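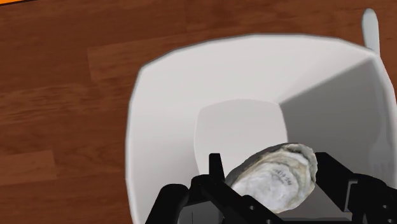

Wie ihr einen Greifarm in die Küche holt, ohne dass euch die Leute weglaufen

Seit Mai steht bei uns in der Kaltküche ein Greifarm am Austernplatz, und seitdem bekomme ich ständig Nachrichten von Kolleginnen und Kollegen aus anderen Betrieben: Wie habt ihr das gemacht, was sagt das Team, würdest du es wieder tun? Also schreibe ich es jetzt einmal ordentlich auf (na ja, so ordentlich ich eben kann).

Kurz zu uns: Wir sind die Eventküche Umau, 11 Leute in der Kaltküche, und an starken Tagen gehen 2.000 Austern raus. Den Arm haben wir von Astutura, die Planungssoftware heißt Urkus.

Schritt 1: Erst zuschauen, dann kaufen

Stellt euch ein paar Schichten lang daneben und schreibt mit, welche Handgriffe wirklich nerven. Ich hätte geschworen, dass es bei uns das Öffnen ist. War es aber nicht! Die Leute öffnen gern, das ist Handwerk, darauf sind sie stolz. Was alle gehasst haben, war das Umsetzen: Auster greifen, in die Schale legen, nächste greifen, stundenlang, mit kalten Fingern und krummem Rücken. Genau das macht jetzt der Arm, und das Messer bleibt bei den Menschen.

Schritt 2: Die Simulation ins Team holen

Bevor irgendetwas geliefert wurde, haben wir den Platz am Rechner durchgespielt: Tisch, weiße Schale, Greifer, Auster. Macht das bitte nicht allein im Büro. Ich habe den Bildschirm in den Pausenraum gestellt und einfach laufen lassen, und nach zehn Minuten standen alle davor und haben gemeckert. Großartig, denn das Gemecker war Gold wert. Saodah Sumampouw hat gleich gefragt, was passiert, wenn die Schale nicht exakt an ihrem Platz steht oder noch Besteck drin liegt. Solche Fälle haben wir dann alle mit eingebaut.

Schritt 3: Langsam anfangen

Austern sind fies zu greifen, jede hat eine andere Form, und der Rand bricht schnell. Stellt die Greifkraft niedrig ein und tastet euch hoch. Lasst den Greifer erst knapp über dem Schalenboden öffnen, sonst scheppert es und ihr habt Splitter in der Schale. Wir haben mit 260 Stück am Tag angefangen und den Rest wie immer von Hand gemacht. Das kam mir damals albern wenig vor, heute würde ich es genauso machen.

Schritt 4: Aufgaben neu verteilen – und zwar schriftlich

Den Punkt habe ich selbst verbockt. Ich dachte, die frei gewordene Zeit verteilt sich von allein. Tat sie nicht, zwei Leute standen plötzlich herum und hatten Angst um ihre Stelle. Setzt euch vorher zusammen und haltet fest, wer den Arm betreut, wer kontrolliert und was aus den alten Umsetzschichten wird. Bei uns betreut Saodah die Anlage, mit Schulung während der Arbeitszeit und mehr Geld. Gekündigt wurde niemandem, und auch das stand vor dem Start auf Papier.

Schritt 5: Der Stopp gehört allen

Jede und jeder darf anhalten, auch die Aushilfe am ersten Tag, und es gibt dafür keinen blöden Spruch. In der ersten Woche wurde dauernd gestoppt, inzwischen kommt es selten vor. Übt auch das Wiederanfahren mit allen, sonst rennt doch wieder jeder zur selben Person.

Was noch nicht klappt: Sehr kleine Austern rutschen weg, die sortieren wir weiterhin vorher aus. Und leiser ist es leider auch nicht geworden. Für den zweiten Platz schauen wir uns gerade ein Modell von Hidayat an, Angebot mit Einrichtung 2.490 Euro im Monat zur Miete. Ob das kommt, entscheiden wir nach der Saison, und diesmal sitzt die Kaltküche von Anfang an mit am Tisch.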